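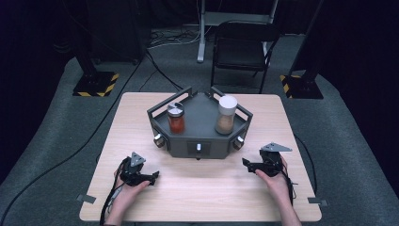
Stomton Labor Review is looking for paid testers to put a pair of hand-held grippers through ordinary kitchen and workshop jobs and tell us what they think. The product is the Pelletier hand kit, sold to small firms that want to record people doing a task so that a robot arm can copy it later. The sales sheet says anyone can pick it up and be useful within minutes. We have read that sentence on a lot of sales sheets. What you would be doing is standing at a table with one gripper in each hand, a cable running back from each, and dealing with things like a glass jar with a metal lid and a taller one with a white plastic cap, both up on a gray tray with knobs on its front faces. If you have ever fought a jar lid with your own fingers, you can guess why we want more than the maker's word for it.

We are a small review outfit in Wedham. We write for shop owners and plant managers who are being asked to spend real money on this sort of gear. The maker does not pay us and will not see your comments before they are printed. They have asked twice.

What we need to find out

Whether a person with no training can use the grippers for a full session without getting sore wrists. Whether the cables get in the way. Whether "natural hand feel" means anything at all. Whether the recordings from a tired person are any good, or whether the buyer ends up throwing half of them out – the brochure is quiet on that.

Who should apply

Adults of any age, left-handed or right-handed. We are short on left-handers. You should be able to stand for an hour at a time and lift a full jar. Kitchen, packing, lab or repair work is welcome, and so is no experience of any kind. Please don't apply if you work for Pelletier or sell its products. If you love robots, fine, but be ready to say so when one of their parts is bad. If you can't stand them, the same goes the other way.

What you get

Each tester does 4 sessions and is paid $100 per session, by check, at the end of each one. If you drop out after the first you keep what you earned. Testers who finish the set and fill in the long form get a further $200. The long form really is long. Parking behind the Etwood building is free, and there is coffee, which has had mixed reviews.

What we will record

The kit logs how your hands move and films the table. We keep the files until the review is out and then delete them. They do not go to the maker, and your name will not appear unless you want it to. You will get this in writing before you start, and you should read it.

How to apply

Write to Harvey Lavoie at the Stomton office, Etwood Building, Wedham. Five or six lines will do: what work you do with your hands, which hand you favor, any wrist or shoulder trouble, and one product that let you down and how. No résumé needed. Applications close April 6, 2018. People who wrote to us in March are already on the list and don't need to write again.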